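Search this notebook Enter keywords Go

Friday, Istix cell, gear picking by hand guiding

3 min read 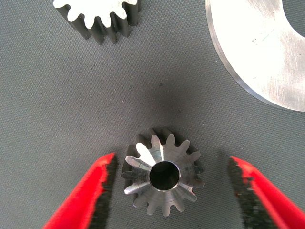

Why record the approach and the grasp as separate segments?
The approach varies a lot between demonstrations and the close does not. Kept in one segment, the slow part of the approach dominates and the policy learns to hover. Split at the last pause before closing, both fit better.

Setup: Civport arm, leader handle on the left bench, wrist view only. Parts on the gray mat: bevel gear teeth up, spur gear and the flat disc as distractors. Target is the bevel gear in every run today.

Recorded 21 demonstrations before lunch. Threw out 3. Two had a regrasp halfway through, one had the operator bump the handle while reaching for the keyboard. Rest are in the Vamness folder under today's session, 2,696 steps after trimming idle time at both ends.

Notes on guiding:
- Center the bore between the fingertips before descending. Correcting sideways at mat height drags the pads on the fabric.
- Stop with a visible gap on both sides, hold, then close. The hold is what the splitter looks for.
- Glare on the upper faces of the metal changes with wrist angle. Vary the angle on purpose, do not chase a good-looking view.

Milagros Tello drove the last 13. Her closes are faster than mine and her holds are short, so the splitter missed a few. Lowered the hold threshold and reran; boundaries now look right by eye. Have not checked mine again with the new value.

Handle still drifts in yaw when released. Rezeroed between runs. Ask Xolalpa for the spare encoder cable.

Next: same task, disc moved closer to the target, then spur gear as target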